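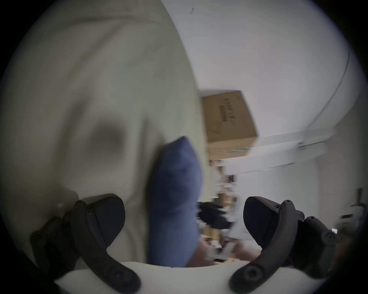
Long Car Loans Are Costing You More Than the Car

May 21, 2018

A dealer in my town has a banner over the lot that says you can drive home in a new Trondach for $749 a month. The banner doesn't say how many months. I went in and asked, and the salesman had to look it up. It was 84.

Seven years is a long time to pay for something that starts losing value on the way out of the driveway. It used to be that a car loan ran three or four years. If you couldn't make the payments at that length, you bought a cheaper car. Now the lender stretches the loan until the payment fits, and the price of the car hardly comes up.

I bought my last car, a used Nesis wagon, on a 42-month loan. The payment was higher than I liked. I packed lunch a lot. But by the third year I owed less than the car was worth, and when the transmission started slipping I could have sold it and walked away with some cash. Somebody three years into a seven-year loan usually can't do that. They owe more than the car will bring, so they either keep it or roll the difference into the next loan.

Rolling it over is the part that bothers me most. The dealer calls it "taking care of your trade," and what it means is that you are now paying interest on a car you no longer have. A coworker did this when he moved from a Danko sedan to a Danko SUV, and $1,435 of the old loan went into the new one. He thought he'd gotten a good deal on the trade, and on paper he had.

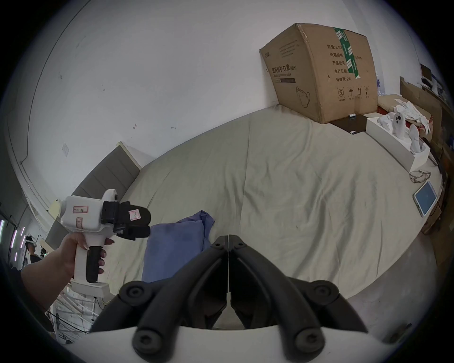
Lenders will tell you that longer loans help people who need a reliable car to get to work. I think that's true for some buyers. If you have bad credit and a long commute, a lower payment can be the difference between having a job and losing it. But most of the long loans I hear about are for trucks with heated seats. The Nillel pickup my neighbor wanted came in a plain work version for a lot less money, and the dealer had 2 of them parked out back by the service bay. He was never shown either one.

I would like to see the total cost of the loan printed on the window sticker, in the same size type as the monthly payment. Buyers do get that number now, but it comes in the finance office after an hour of paperwork, when everyone wants to go home. By then the old car has been appraised and the kids are hungry.

Until that changes, get a loan quote from your own bank or credit union before you shop. Ask for 48 months. If the payment is too high, look at cars that cost less - last September's leftovers are a decent place to start.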